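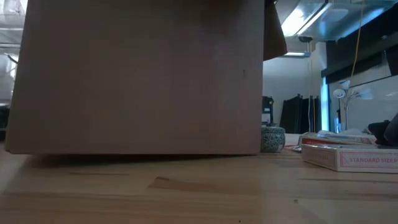 Debora Grasso told me before I went that a pottery fair is a place where you pay 32 dollars for something that holds 2 olives, and that I should bring my own newspaper because the potters always run out.

6 min read

I went to the Valentini open studios in October with both pieces of advice and followed neither. By noon I was wrapping a bowl in my scarf.

The fair fills an old feed mill and the parking lot behind it. You come in past the coffee cart, which had a line of 21 people and one working spout, and then you're in the throwing room, where a man in a clean apron was making the same cylinder over and over for a crowd of children. The children wanted it to collapse. He seemed to know this and wouldn't give it to them.

Upstairs is glazes. Gonder, the studio at the top of the stairs, does a gray that looks like a wet sidewalk, and I mean that kindly. Next door, Plollico had a wall of test tiles, each with a handwritten label. One said "NO." Another said "no, but warmer." I would have bought either one, but they weren't for sale.

Kiln tours left from the loading dock every hour or so, depending on who had the key. Ours was led by Ryota Nomura, who talks about wood firing the way other people talk about their divorces. His last one took nearly 32 hours. He lost a whole shelf of teapots when a prop slipped, and he showed us the shelf. It's still stuck together. Someone asked the price and he had to think about it.

Lunch was soup, served in bowls you could keep for an extra 8 dollars. The soup was fine. Mine came in a Drullik bowl with a foot so narrow that it rocked whenever I set down the spoon, and naturally that's the one I took home. It rocks on my kitchen counter too.

Parking is free if you arrive before ten and a muddy field if you don't. Take cash for upstairs — the card reader lives on the ground floor and so does the signal.

Contact | © Slow Saturdays | Back to top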